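Minutes of the members' meeting, Jaltitz Winter Clothing Exchange
2019-11-07, by Rüdiger Weidemann
Print this page | E-mail this page

Present: Gunther Bauerfeind (chair), Glenys Pumphrey, Rainer Seidel, Volker Ostermann, Rüdiger Weidemann (minutes). The meeting was opened at 7 in the evening. The minutes of the July meeting were read and accepted with one correction: the name of the street is Pruser Lane and not Pruser Road.

1. Opening days

Gunther reported that the school in Burby gives us the small hall again for the exchange. We can have it on two Saturdays, but the second one must finish before the choir comes in. Rainer asked if the side door could be used, as last year the line of people stood in the rain. Gunther will speak with the school. It was also discussed if we should open earlier for families with small children. The members were in favor, and it will be tried on the first Saturday only.

2. Receiving and sorting

Last winter 669 pieces were given to us, and the sorting took much longer than we had planned. Glenys proposed that sweaters and sweatshirts go on one table for all sizes, with the size written on a paper label. Until now we had separate tables for men and women, and people were searching at both. 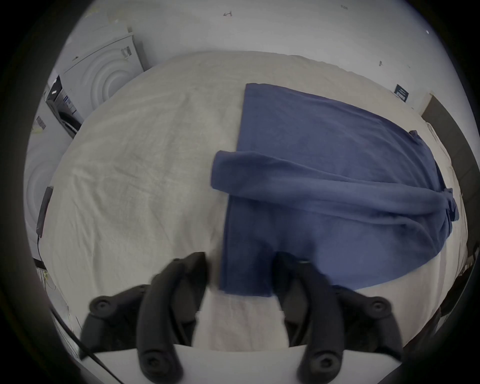
Volker was not sure about the labels. He remembered that the pins made small holes in knitted things. It was agreed to use string, and to buy it before the first Saturday. Clothes which are torn or smell of smoke will not be accepted, and this must be said in a friendly way at the door. Coats are hung and not folded. For shoes we have no place this year, so the poster must say it clearly.

Rainer offered his garage for the boxes. It is dry, but it can be opened only in the evening.

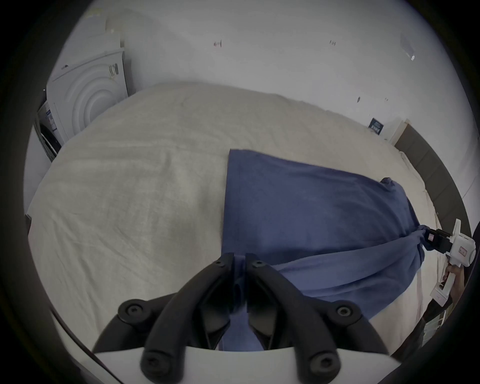 3. Money

The account stands at 2000 euros after the rent of the July market was paid. Gunther explained that the insurance will go up a little. The members voted to leave the entrance free and to put a box for gifts beside the coffee. Four were for it, nobody was against it, and Volker did not vote. The bill from Sutherland Printing for the posters is still open, and Rüdiger will pay it this week.

4. What remains after the exchange

A longer discussion was held about the clothes that find no new owner. Last time 11 bags remained, and they stayed in the school hallway until the director complained. Gunther suggested to bring everything on the same evening to the shelter in Burby. Rainer said that the shelter needs mostly warm things for men and has no room for summer shirts. 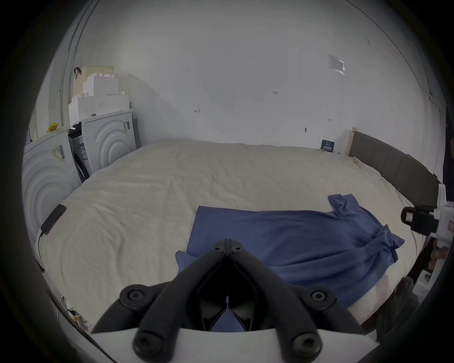
Glenys Pumphrey asked that the shelter should be called first, so that they can tell us what they want to have. She would prefer to keep the summer things until spring and offer them once more. This was accepted. She will call before the next meeting.

5. Other matters

The key of the hall cupboard is still missing. Who has it is asked to give it to Gunther.

The meeting was closed at a quarter to nine.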